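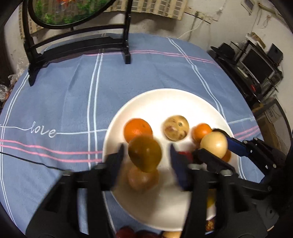
Fruit on a white plate, with a big orange at the left.

My grandmother kept her fruit in a bowl on the sideboard, and you were allowed to eat from it only after the oldest piece had gone. That meant we spent most of November working through soft pears while the good ones sat waiting their turn and going soft themselves. I thought of her on Monday, when I threw out three lemons as hard as golf balls and a bag of plums I'd bought with the best intentions in the world.

Most of us were never taught how to keep fruit. We put it all in one place, the fridge or the counter, and hope. Ya-wen Fang, who ran the produce stall at Palacios for years, sorts hers the minute she gets home (coat still on, she told me). Oranges and lemons go in the fridge drawer, where they'll last for weeks. Pears and plums stay out until they give a little near the stem, and then in they go too. Tomatoes stay on the counter, stem end down, well away from the bananas, which hurry everything along whether you want them to or not!

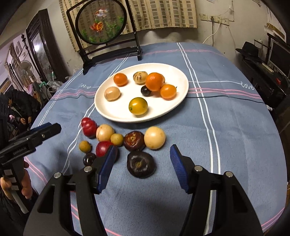

Kalliopi Golob doesn't hold with the fridge for citrus at all, and says a cold orange tastes of nothing until it has sat out for two hours, by which time she has usually eaten something else. She keeps hers in the pantry and buys six at a time.

I've tried it both ways now, and I've settled on a bit of each: a few out where I can smell them, the rest in the drawer. The plums I'm still working on. Last week I caught them just right and ate the lot standing at the sink.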